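## 4. Recording your first demonstrations by remote control

Section 3 got the hand controller paired and the arm moving without hitting anything you will have to pay for. Now you will teach it something. The starter task in Filali is a pick from a cluttered seat: one target, a few distractions, soft upholstery underneath. It takes a person one second. Set aside the afternoon.

All of this happens in the simulator. The arm can't hurt you, though it can still hurt your opinion of yourself.

### 4.1 Load the scene

1. Open Filali and choose **Scenes > Living room > Seat pick**.
2. Press **Reset** once, even if the scene looks fine. A stale scene also looks fine.
3. Turn on the room views and the gripper view. Leave them all on while you drive.
4. Set the speed limit to 40 percent. You will want to raise it. Wait until 4.4.

The room views get you to the seat. The gripper view gets you the last stretch, and it takes some getting used to: "down" in the room is "forward" in that window, and your thumbs will need to be told so more than once.

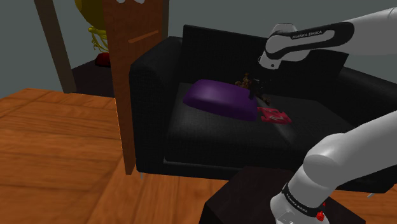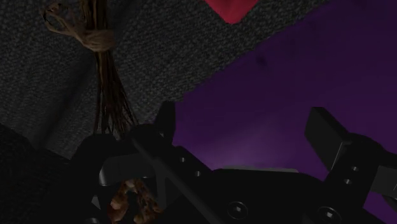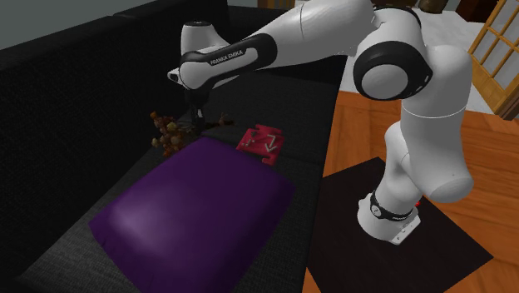
*Figure 4-1. Seat pick. Room view from the front (top), gripper view (middle), room view from the side (bottom).*

### 4.2 Drive the pick

1. Squeeze the deadman trigger and hold it. Letting go freezes the arm where it is.
2. Press **Record**. The clock in the status bar starts counting.
3. Bring the gripper over the target using a room view. Stop well above it.
4. Switch your eyes to the gripper view and line up the fingers.
5. Lower slowly. If you find yourself holding your breath, you are going at the right speed.
6. Close the fingers with the side button. One press. Hammering it records as hammering.
7. Lift straight up, wait for the arm to settle, and press **Stop**.

> **Note:** The purple cushion is there to be in the way. Go over it. Pushing it aside works beautifully until the model learns that every job begins with shoving the furnishings.

> **Caution:** Do not let the fingers press into the seat. The simulator will put up with it and so will the recording. A real arm trained on that recording will trip its force limit, and you will be reading section 9.

### 4.3 Keep it or bin it

After **Stop** you get a playback and two buttons. Keep the run if the grasp held through the lift and you didn't wander. A small correction on the way down is fine and even useful. A grand tour of the backrest is not a small correction.

Runs longer than 26 seconds are flagged in yellow. You can keep them, but watch the playback first and ask what you were doing for all that time.

Bin any run in which you:

- released the trigger partway through
- picked up the wrong thing, however gracefully
- changed your mind about which thing was the right one

### 4.4 How many

The Beten trainer wants 200 kept runs before it will start. Othmane Benmoussa, who wrote the first version of this guide at Rovwood, got to 181 and tried to pad the rest with copies. The trainer now checks for copies.

Once you have 40 kept runs you may raise the speed limit to 60 percent. Press **Reset** between runs so the objects get new positions, and change your approach direction now and then. If every run comes in from the same side, the model will consider the other side a rumor.

### 4.5 If something is off

**The arm drifts when the trigger is held still.** Recenter the controller on a flat table. Your knee is not a flat table.

**The gripper view lags behind the room views.** Lower its resolution under **Views > Quality**. The recording is saved at full size either way.

**The fingers close on nothing.** Your height is off. Check a side view before closing, and go down a little further than feels polite.

**Record is grayed out.** You skipped step 2 in 4.1.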